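Tradeo Learning and Workshop Furniture
Home / Tables and benches / Triveck Work Table

Triveck Work Table
Product code TRV-693
Supplied in the United Kingdom by Lalteck

Overview

The Triveck Work Table is a general-purpose table for colleges, training centres, repair rooms and craft studios. It is intended for seated work with hand tools, for assembly and sorting, and for the many ordinary jobs that fall between a desk and a full joiner's bench. The top is wooden, with a light natural finish, and may be sanded and oiled again by the owner when it has become worn.

The table was first offered as part of the Kusuma classroom range and was moved to the Triveck range in August. Customers who hold Kusuma tables may order the present model to stand beside them. The height and the fixing points have not been altered, and spare feet fit both.

The work surface

The top is supplied oiled. Oil was chosen after a trial in which lacquered and oiled tops were put to the same use by evening classes in upholstery, model making and clock repair. The lacquered tops kept their appearance for longer, but once the surface had been broken it could not be made good without stripping the whole top. The oiled tops marked sooner and were easily put right. Customers who prefer lacquer may request it when ordering, and should allow additional time for delivery.

Some variation in grain and colour is to be expected between tops. Wood darkens on exposure to daylight, and a new table placed beside an older one will look paler for some months. Where several tables are required for one room, we recommend that they be ordered together so that the tops can be selected as a group.

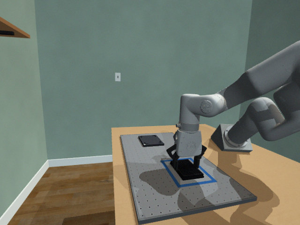 Light tan tabletop with a grey perforated board and a small black tray.

Boards, mats and trays

Loose boards may be laid on the table to protect the top or to hold small work. No fixing is needed for light use. Boards with rough undersides should be fitted with felt or thin cork before being placed on an oiled surface, and grit should be brushed away first. Rubber feet are not advised, as certain rubbers leave a stain that cannot be removed by sanding.

Perforated boards, cutting mats and parts trays are not included with the table and are listed separately under Bench Accessories. Customers are asked to check the size of any board against the drawing before ordering. A board that overhangs the edge of the table is easily knocked and may tip if leant upon.

Underframe and feet

The underframe is bolted and can be taken apart for storage or for passage through narrow doorways. All bolts are of one size, and the key is held in a clip beneath the top. Each foot has a levelling screw with a locking nut. The screws are meant for uneven floors and should not be used to raise the table for standing work; the taller Triveck Standing Bench is available for that purpose.

A lower shelf and a single drawer are offered as options. The drawer may be fitted on either side. It cannot be fitted together with the shelf on the same side, and orders that specify both will be referred back to the customer before any work is begun.

Specification

Height: 693 mm
Maximum evenly spread load: 117 kg
Top: wooden, oiled as standard, lacquered to order
Underframe: bolted, supplied flat
Feet: adjustable, with locking nuts
Guarantee: 3 years
Usual delivery: within 6 weeks of a confirmed order

The load stated is for the complete table standing level on all its feet. It does not apply to the drawer or to the lower shelf, for which separate figures are given in the fitting leaflet. Vices and other clamped equipment place a concentrated load on the edge of the top — customers who intend to fit a vice should ask for the reinforced edge when ordering, since it cannot be added afterwards.

Choosing the right table for a room
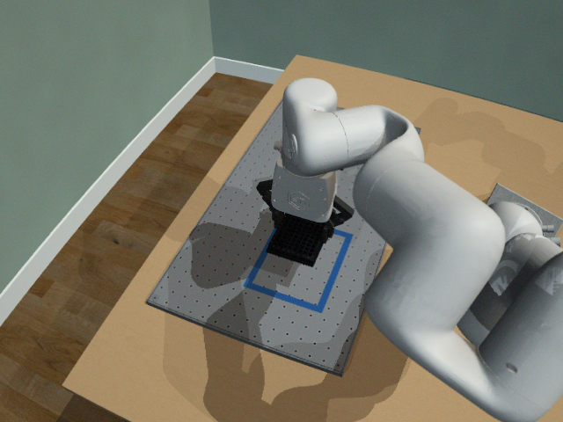 Before placing an order, customers should consider how the room is used over a full week. A table that suits a small repair class may be quite wrong for a drawing group that meets in the same room, and the cost of moving furniture between sessions is often left out of the calculation. Our advisers are able to prepare a simple layout from a measured sketch. There is no charge for this service, and the sketch may be sent by post or by electronic mail.

Space should be left behind each seat for a person to pass while the seat is in use. Tables placed against a wall give good storage but poor supervision, and tables placed in pairs tend to be used as one large surface. Neither arrangement is wrong. Nabila Pattinasarany, who leads the layout service, asks only that windows, radiators, sockets and the swing of every door be marked on the sketch, with the position of any pillars.

Care and cleaning

Dust the top daily with a dry brush. Wipe with a well-wrung cloth and dry straight away. Household polish containing silicone must not be used, as it prevents fresh oil from taking. Glue should be lifted with a plastic scraper when set. Ink and dye should be blotted at once; what remains may be sanded lightly along the grain.

Re-oil when water no longer forms beads on the surface. Apply a thin coat with a lint-free cloth, leave it to stand as directed on the tin and wipe off all that has not been absorbed. Used cloths must be laid flat outdoors to dry before disposal. Oily cloths that are folded or heaped can heat up and catch fire.

Check the frame bolts after the first month of use and again at the start of each term.

Delivery and assembly

Delivery is to a ground-floor entrance unless otherwise agreed. Tables arrive flat, with the top wrapped separately. Two people are needed to turn the assembled table on to its feet. An assembly service can be booked with the order and is arranged by Sutrisno Ngui at the Lalteck depot.

Damage in transit should be noted on the delivery sheet and reported before the table is assembled. Please keep the wrapping until the top has been inspected on both faces.

Guarantee and spare parts

The guarantee covers the frame, the joints of the top and the levelling feet. It does not cover surface wear, marks from heat or chemicals, or movement of the wood caused by storage in unheated buildings. Claims should quote the number stamped on the underside of the front rail.

Feet, bolts, drawer runners and replacement tops remain available for all Triveck tables and for Kusuma tables of the final pattern. For earlier Kusuma tables please write to Afiq Mangundap in Spare Parts, enclosing a drawing of the part required.

Page last revised 8 October 2019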